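Drawer Pulls and Small Grippers: Workshop Notes

Home » Shop Tips » Automation at the Bench » Drawer Pulls
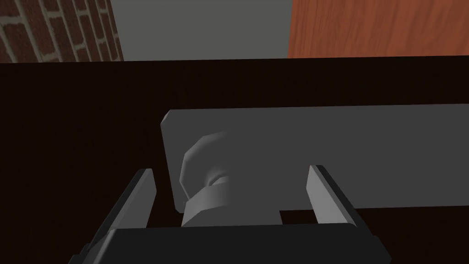 Simulated approach to the knob, fingers open, tips short of the plate.

These notes cover setting up a small parallel gripper to pull a drawer or cabinet front by a round knob. They apply to the arm on the shared bench at Cluldale and to most hobby arms of similar size. Work through the approach in simulation first, then move to the real cabinet at low speed.

Model the knob correctly

Measure the head diameter, the neck diameter and the distance from the back of the head to the mounting surface. Enter all three. A plain cylinder will appear to hold in simulation and slip on the bench, as the real grip depends on the fingers closing behind the head or squarely on its rim.

A low-polygon knob is acceptable for checking reach and clearance. It is a poor choice for contact tests. On a faceted rim the flat fingers settle on the facets, and the result changes when the knob is rotated a few degrees. Use a smooth collision shape for contact and keep the faceted mesh for display.

If the knob is mounted on a backing plate, model the plate as a separate body. Plate thickness reduces the depth available to the fingertips. Boris Kovačević ran an entire afternoon of failed pulls with the plate missing from his file; the real fingers were hitting metal before they reached the neck.

Set the approach

Open the fingers fully before the final move. Stop with the knob centered between them, then advance in a straight line perpendicular to the cabinet face. Do not combine the advance with a wrist rotation.

Leave 3 mm between fingertips and plate at the end of the advance. Less than that and the tips drag when the jaws close, particularly on designs where the fingers swing slightly as they travel.

Check the base as well as the fingers. A wide gripper base can meet a countertop lip or a neighboring handle while the fingertips are still clear. Run the approach once with the collision display on and look at it from the side.

Lighting and cameras

A wrist camera loses most of its light close to a dark cabinet. The gripper shades the face it is reaching for, and dark stained wood gives the camera very little texture to work with. Fix the exposure before the approach begins. Auto exposure will hunt during the last part of the move and the knob edge will shift in the image.

Matte gray hardware on dark wood gives adequate contrast. Polished hardware does not; put masking tape on it while tuning. A clip-on lamp from the side works better than one mounted beside the lens.

Closing and pulling

1. Close at low force until both fingers report contact.
2. Wait for the position reading to settle.
3. Raise the force to the working value.
4. Pull straight back 7 mm and stop.
5. Compare the gripper opening with the value from step 2. If it has shrunk, the knob is slipping. Release and start over.
6. Continue the pull at the same speed.

Drawers on old wooden runners need more force in the first part of the travel than in the rest. Wax the runners before you raise the grip force. Anahera Baxter uses a candle stub; paste wax lasts longer.

Finger pads

Bare printed fingers are fine for the approach work. For pulling, add thin rubber pads, cut slightly smaller than the finger face so the corners do not peel. We cut ours from Hirketti bench mat. Clean the finger face with alcohol, bond with contact cement and leave clamped for 24 hours.

Replace the pads when the surface turns shiny. Our last set went 1,750 cycles, most of them on one knob — smooth painted hardware wears them more slowly than cast.

After changing pads, measure the new finger thickness and update the model. Pads also alter the fully open width, so rerun the clearance check.

Mounting the test cabinet

Screw the cabinet to the bench or clamp it at the back. A light carcass will slide toward the arm during the pull, and the log will show it as a successful opening. Mark the cabinet position with a pencil line on the bench top and check it between runs.

Keep the emergency stop on the side of the bench away from the drawer travel.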